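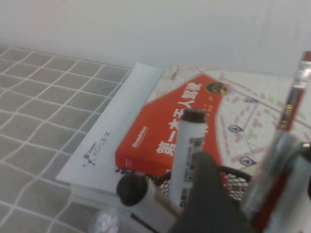 Ticket 608: Brardale office, printer drops off the network
January, opened by Kalkidan Gidey

09:40 Upstairs printer showing offline for everyone on the Brardale side. Panel says ready. Power cycled, came back, gone again after 2 minutes.

10:05 Swapped patch lead. No change. Ping ok from the Vogler switch, nothing from the desks.

10:30 Henok checked the address list. Printer is on .158 fixed, but the DHCP range was widened before Christmas and now runs straight over it. Wondimu's new laptop has picked up .158 too. So they knock each other off.

10:45 Laptop released, printer moved outside the range, reservation added. Test page fine. Accounts still failing, old port saved on their machines.

11:20 Re-added port on the accounts PCs by hand. Queue had about 800 jobs stuck in it, mostly the same invoice run sent over and over. Cleared the lot, told them to resend once only.

14:15 Still up. Takumi's scan to folder not working, seperate fault I think, wants its own ticket. Leaving this open til tommorow.

To do: update address list, Gemechu to check Drullwood has the same range.

Dreltov IT support | Contact the helpdesk | Back to top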